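"We argued about toast for a whole evening"

Sanaa Farouk talks very fast when she gets on to the subject of grippers, and I had to ask her to slow down more than once. She leads the Drokinach club, which has 13 members, one arm, and a kitchen task that has taken over their lives since September. I had planned to stay for a cup of tea and was still there at half past eight, and I can't say I minded at all.

The club began as a line-following group, with little wheeled robots chasing tape round the floor. Sanaa enjoyed that well enough, but she wanted something messier. "A floor with tape on it is a very kind world," she told me. "A kitchen is horrible. Everything is shiny or see-through or next to something it shouldn't be next to. I love it."

So the members now work towards the Lorkavano, a student contest with a household round in which teams have to show a robot handling ordinary things on an ordinary worktop. Sanaa's group has settled on two jobs. One is toast, or at least a wooden block standing in for toast, and the other is putting small blocks away in a box.
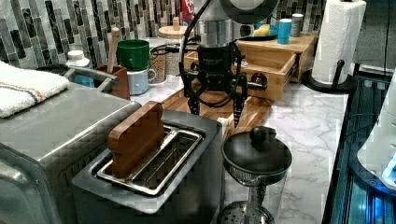
It was the toast that caused the big argument. Araba Quaye, who writes most of the club's control code, wanted the fingers to come straight down on the slice from above. Mohcine Helmy was sure they should come in at a slant. "We argued about toast for a whole evening," Araba said, laughing. "Diagrams, slices of real bread, the lot! My mum rang to ask where I was and I said I couldn't leave because Mohcine was wrong."

Who won? "Neither of us, really," said Mohcine. "Straight down is fine if the slice is upright. When it leans you have to lean with it, so now we look at the angle first and then decide. That was Souad's idea and we were both quite annoyed that we hadn't had it."

Souad Soliman is the youngest in the group and joined because her older cousin had been in it. She keeps the log, a fat spreadsheet with a row for every attempt, and on the evening I visited it stood at 1,059 rows. She scrolled through it for me with real pride. The failures get the longest notes. "Dropped" isn't allowed on its own, she explained; you have to say when it dropped, and what the fingers were doing, and whether anybody had changed the code since the last go. Her favourite entry reads simply "closed beautifully on nothing".

I asked whether so much repetition gets dull. "Sometimes, yes," she said. "Around the time everyone wants crisps. But then it does something new, even something new and wrong, and we all come running over."

The box job sounds easier and the members were very keen that I should know it isn't. A box has sides. A lid that's off the box has to go somewhere, and then it becomes a thing on the worktop like any other, with its own rim to bump into. A small block is simple enough to pick up by itself, but put it on top of something else and the heights all change.

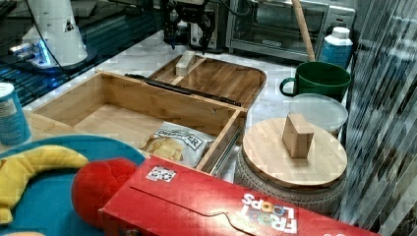 "People expect the hard part to be the grabbing," Sanaa said. "For us it's been the looking. Pale wood against pale wood! We didn't think about that at all when we chose the blocks, and then we spent 8 sessions wondering why it was so unsure of itself."

They could have painted the blocks a nice bright colour, and Mohcine did suggest it. The vote went against him. Araba still feels strongly on the point: "If you tidy up the problem until the robot can do it, you've only taught yourself to tidy. My kitchen at home doesn't match anything, and I want it to cope with my kitchen at home."

Grethe Thoroddsen, a retired instrument maker, comes in to help with the mechanical side. She has views on fingertips. The first set the club made was too smooth, she told me, and the second too fat, and she would like it recorded that the third set is hers. She also taught all of them to use a file properly. "They were scrubbing with it," she said. "Like a dirty pan. Now they have lovely strokes, even Mohcine."

What comes next is joining the two jobs together, so that the arm can go from one to the other without a person stepping in to reset it. There are 21 steps in the full run as Araba has written it out, and the club's best evening so far got them to the end of step 13. They were so loud about it, Souad said, that someone came up from downstairs to ask if there was a match on.

I asked Sanaa what she would say to a school thinking of starting a club like hers. She thought for a bit. "Pick a job that you'd be happy to watch go wrong," she said. "And get more blocks than you need, they roll under things."

Then Araba called across that the arm was ready for another go, and Sanaa was off, so I finished my tea and went over to watch.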